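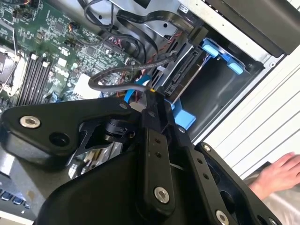 When do you pull the memory, before the drives or after them?
After the drives. Get the big stuff out of your way first and you'll have room for both thumbs on the clips.

OK, so that came up a lot last time, and I've put it at the top so I can stop repeating it! These notes go with the teardown unit. Bring them with you, plus the Jakab parts sheet (yes, the long one, all 197 lines of it).

Before you touch a tower, shut it down, unplug it, then hold the power button for 5 seconds. Side panel off, tower flat on its side. I like a bench with slats because the little screws roll into the gaps and you learn fast to use a tray -- my own teacher, Eliécer Castaño, made us fish them out with tweezers.

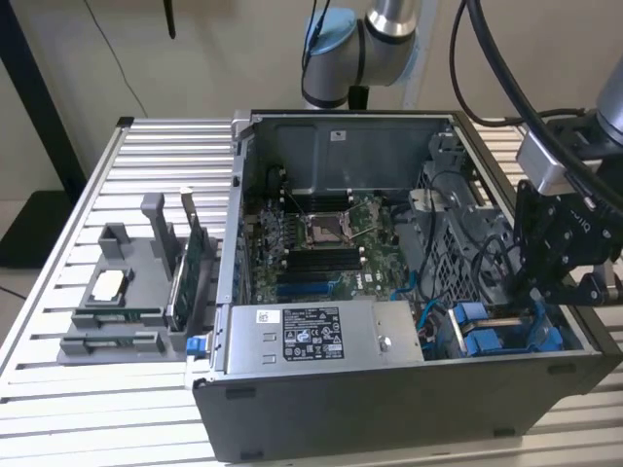
Histodden, February

Let's talk about color, since the Dell has plenty of it. Look for blue: there's a blue release tab at the end of the power supply and blue latches on the drive carriers. Start with those before you go hunting for a screwdriver. Then look at the board itself. The CPU socket is empty with its thin lever up, so please keep your fingers and sleeves away from it. Bent pins are a miserable way to spend an afternoon (ask me how I know).

Memory slots sit on both sides of that socket, so write down which bank every stick came from. Folleck's worksheet has a grid for this on page two.

Cables next. Follow each one with your finger to where it ends, and say out loud what it's for. I mean it, out loud!

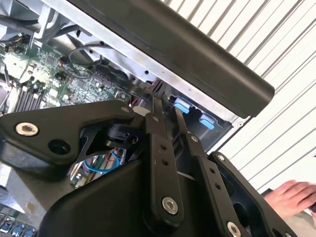

Then unplug it by the connector and never by the wires. If it won't budge, there's a clip you haven't found yet. Go slow around sheet metal too -- the cut edges can be sharp, and I keep bandages in the Rumstead cabinet by the door.

You have 60 minutes for the whole teardown. Label your bags as you go, and read the section on power supplies before we meet again. We never open those up.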